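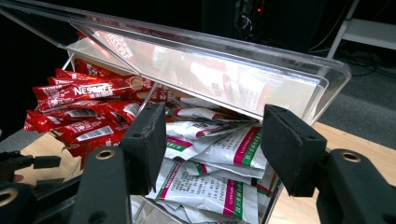 Thérèse Hiebert wrote in to ask whether she could bring her own jars to the shop, and whether they had to be glass. Her letter covers what most new customers want to know, so we start with it.

Can I bring my own containers?
Yes. Glass, tin or plastic, as long as it is clean, dry and has a lid. We weigh it empty at the till and write the weight on the base, so please don't fill it first.

What if I forget?
Paper bags are free. We also sell Hiko jars in two sizes, 200 ml and 318 ml. You can return them later for a refund if they aren't chipped.

Is there a minimum amount?
No. You can buy one spoonful of cumin if that is all the recipe needs. Saffron and vanilla are kept behind the counter – ask and we'll weigh them for you.

How do I know what is in each product?
Every label gives the ingredients, the country of origin and the allergens in bold. The best-before date is on the label too. Copy it down or take a photo of it before you go home. 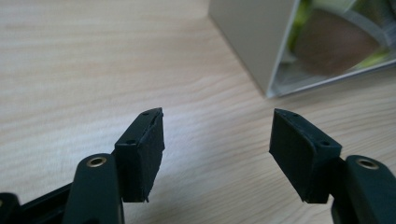 Flour and ground nuts have the shortest dates, and we suggest keeping both in the fridge in summer.

Is the shop suitable for people with nut allergies?
We can't promise that. Nuts are sold in the same room as everything else, and scoops do get mixed up. Van Damme oats and Hotis rice come in sealed packets if you prefer those.

Do you deliver?
Within 6 miles, on orders placed before noon. Geert Brouwer does the round by bicycle, so very large sacks have to be collected.

Where can I park?
There is no parking outside. The 188 bus stops opposite, and the Uson Street car park is five minutes on foot.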